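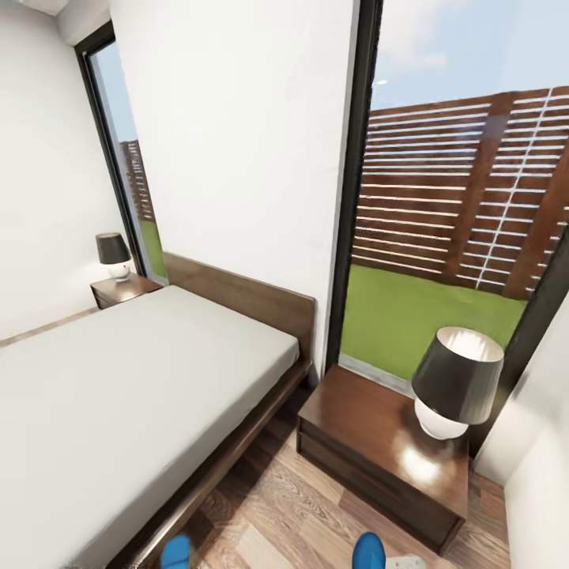
Image: Birger Blomqvist

We finally replaced the mattress in February. The old one came with us from the Dritthorpe apartment and had a dip on my side deep enough to hold a paperback. I kept putting it off over the price, and then my back made the decision.

I went to two stores. The first had a firm model for $819 and a salesman who wanted me to lie on everything in the building. The second had nearly the same thing for $744, with delivery, so I bought that one. They took the old mattress away for another $36.

I was not ready for how different the first week felt. I woke up at 4 a.m. most nights with sore shoulders and was sure I had picked wrong. My sister told me to wait it out. By the third week I was sleeping until the alarm.

A few things I'd do again. Measure the stairs before you order. Ask how long you have to return it and get that in writing. Lie on it for at least ten minutes in the store, on your side if you sleep that way, with your shoes off.

Sheets were the part I forgot. The new mattress is thicker, and our fitted sheets popped off the corners every night until I bought deeper ones. The old sheets are in the garage now, covering the lawn mower.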